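Notebook, Thursday, started 4:30 and finished after dinner

Well, the churn model for Van den Broek finally ran end to end, and I'm writing it all down while I still remember which cell did what (last time I trusted my memory and we all know how that went!).

The export from Jitard came to 2341 rows. I dropped 194 of them as duplicates, mostly customers who had been entered once with a middle initial and once without. I wanted a round 2000 for training, so I shuffled, took those, and kept the leftovers for a quick look at the end. It's a small holdout, I know, and I'd love a bigger one when the next export comes in.

Plain logistic regression did nearly as well as the boosted trees, which pleased me no end. I had 8 features in at first, then took out the postal code and nothing much changed. The notebook is in the Grestano folder, and please restart the kernel before you run it, or the scaler gets fitted twice and you'll spend an hour wondering why, as I did.

Also rewrote half of the pandas post for the Drirel blog over lunch. The groupby section still rambles, but the joins part reads nicely now. 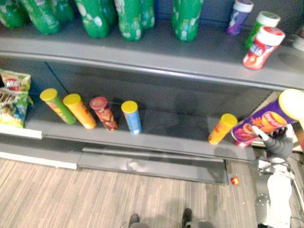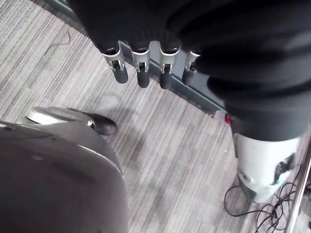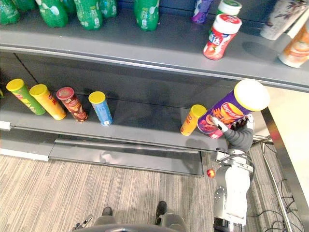

Still to do

Fix the date parsing, where day and month swap in the older rows.
Try class weights before anybody reaches for resampling.
Ask Van den Broek what "paused" means in the status column.
Finish groupby section, add the exercise with the missing values.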